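Pick and mix by the scoop: worth it for a village hall fair?
Forum > Stalls and Fundraising > Sweets
November 2022

marrowfat
We paid Kahraman for 16 kilos of wrapped sweets last time and took £363 on the stall. The rep now says we'd do better selling by weight with their hired scales. I smell a rat. Has anyone got figures that didn't come from a salesman?

tilly_b
We went by weight in May and it was fine. People fill a bag and don't think about the price until you tell them.

marrowfat
Fine how? Up on the year before, or just not a disaster?

tilly_b
Up. I'd have to dig out the book.

Florencio Ibarra
I'd want to see the book too. Scales mean a queue, and a queue of seven-year-olds is a queue of parents wandering off to the cake stall. Fixed price per cup, every time.

gudgeon44
Disagree. With a fixed cup the big lads pile it up like a hay cart and you lose money on every one. Lusach do a cup with a lid, which stops that.

Florencio Ibarra
And charge you for the lid. I've read the Lusach leaflet — lots of smiling, no prices.

oldpaling
Clear tubs, whatever you choose. 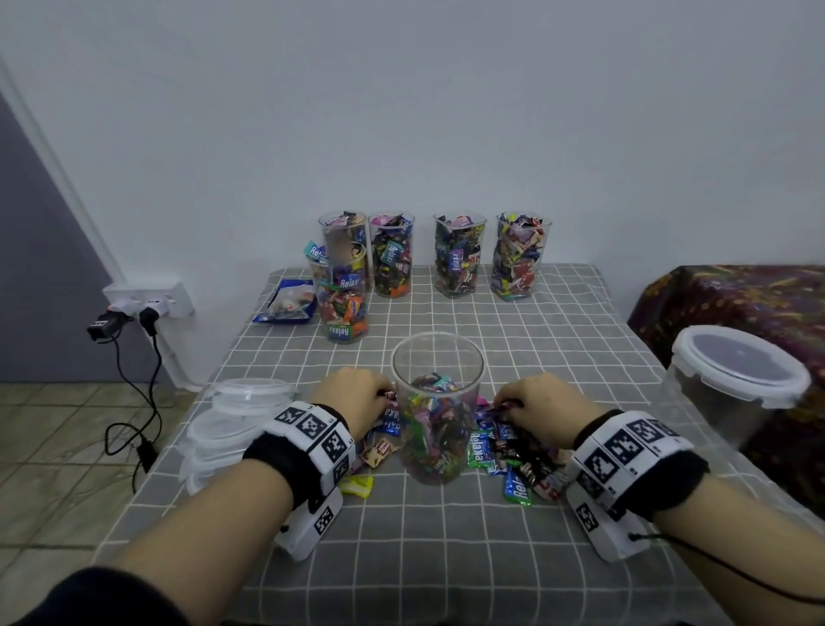
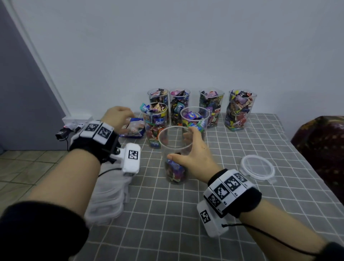 Prices are where I'd be careful, marrowfat. Fondberg quoted us for 900 cups when we'd asked for half that, and the "saving" vanished once delivery went on. Whichever way you sell, set out wrapped sweets in see-through containers like the ones in my second picture, with the full ones along the back, and people can choose before they get to the front. I still don't believe the scales pay for themselves.

tilly_b
Found the book. £1,564, but that's the whole fair. Sweets weren't listed separately.

marrowfat
So we don't know, then.

gudgeon44
Try Prullar for the cups. No lids, mind.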